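**Flarville Computer Reuse Program: progress report to the Mollance Fund**
Prepared by Genalyn Ocampo, program lead
9 June 2018

We're at the halfway point of the grant and I have a lot of good news to get through, so I'll start with the number you asked for. As of the end of May we have placed 201 refurbished desktops with households and two school libraries. Our target for the full grant is 233, so we are well ahead of schedule (and the shelves in the back are still full!).

### Where the machines come from

Most of what we take in is office desktops from the Varnarden district, usually a whole floor's worth at once when a company replaces everything. They arrive with dust in them, stickers on them, and every so often a forgotten disc in the drive. Dell towers make up the biggest share. We like getting a batch of the same model, as the parts swap between them and the bench crew gets faster with every one they open.

Javier Electronics, two blocks over, has started setting aside donations for us as well. Their batches are smaller but in better condition, and they usually come with the power cords, which saves us a surprising amount of money.

### Work on the bench

When we applied, our plan was to wipe the drives, add memory, clean the cases and send the machines out. We do all of that, but since spring we've also been going further into the boards. A lot of the towers we used to strip for parts had nothing worse wrong with them than old thermal paste or a weak processor, and both of those are fixable in an afternoon.

So processor swaps are now a regular job. The case gets opened up flat on the bench, the cooler comes off, the retention frame on the socket is lifted and the contacts get a good look under the lamp before anything goes in.
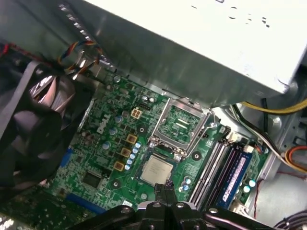
Bent contacts are the main thing we look for at this stage. If they're bad, the board goes to the parts shelf and we pull the power supply, the fan and the memory for other machines. If they're clean, the new processor goes in with fresh paste and the tower moves on to an overnight test. I was nervous about adding this step (a socket is very easy to ruin), but the trainees have been wonderfully careful with it, and the short written checklist taped above each station helps a great deal.

Capacitors get checked by eye at the same time. We reject any board with a bulging top, even if it boots. It hurts a little to turn down a machine that seems to run fine, but we don't want a family carrying it back to us in August.

### Spending

We have spent $1,902 on parts so far. Memory was the largest line, followed by solid-state drives, then thermal paste, wipes, antistatic mats and a better work lamp. The parts line has money left in it, and with your approval I'd like to move a portion of that to a second set of precision drivers and one more power supply tester. At the moment people wait for the tester, and on busy evenings the finished towers back up along the wall.

### What has been harder

Monitors. We get plenty of towers and never enough screens, and a desktop with no display isn't much use to anyone. I've written to three offices about it and one has said yes.

Storage is tight too. The Varnarden pickups come in one go, and for a week afterward we're stepping around stacks. We've added shelving along the back wall and it has already made a difference, though the heavier cases still have to stay on the floor.

### Next few months

- Finish the remaining towers from the spring pickup
- Run the socket and processor session again for the new trainees
- Sort the parts shelf by model, with labels
- Start the monitor drive
- Deliver the next group of desktops before school starts

You're very welcome to come by on a work evening and see the benches in use. The side door on the parking lot is the one to use, and the parts budget with receipts is attached separately.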